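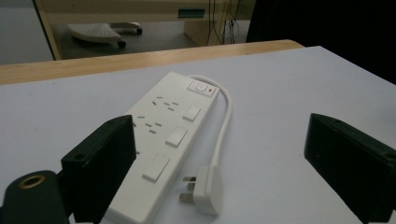 Figure 1. View from the hand-held gripper in the plug task: power strip with its red light lit, plug lying to the right of it.

My part of the Pimadach project was the software that sits between the recordings and the training code. I called it Veta, mostly because I needed a folder name on the first evening and it stuck. It reads each demo, lines up the video with the finger opening and the pose track, and throws out anything that would teach the policy something dumb.

I started with the plug task because it looked easy (ha). Everything you care about is white on a white table: strip, switches, cable, plug. My first segmenter worked on plain brightness and it merged the plug with the tabletop in clip after clip. The only thing it found every single time was the little red indicator light! So I gave up on brightness and used edges plus the shadow under the plug, and I kept the red light as a landmark for where the far end of the strip is. That one change fixed more than two weeks of threshold fiddling did.

The next headache was time. The video and the finger opening come in on different clocks, and in my first export they were 80 ms apart. On screen you'd never notice, but the policy learned to close its fingers too early and grabbed air. Now Veta looks for the moment the fingers start moving in the video, looks for the same moment in the signal, and shifts one to match the other. If it can't find a match it skips the clip and writes the reason to a log.

By the end of September I had 1885 clips in the pool and Veta had rejected 313 of them. I went through the rejects by hand (not my favorite weekend) and 17 were perfectly good clips where the cable loop hid part of the plug. I loosened the occlusion check a bit and all of those came back.

For planning I kept it simple. The policy predicts a short chunk of motion, we run the first half, then predict again. I tried running whole chunks and it was faster, but the plug's pins have to end up facing the right way and small rotation errors piled up.

Still on my list: the pose track drifts when the gripper gets really close to the table, and the config file is a mess. Setup notes are in the Bonddale folder, and the replay script takes a clip number and a speed. Start at half speed.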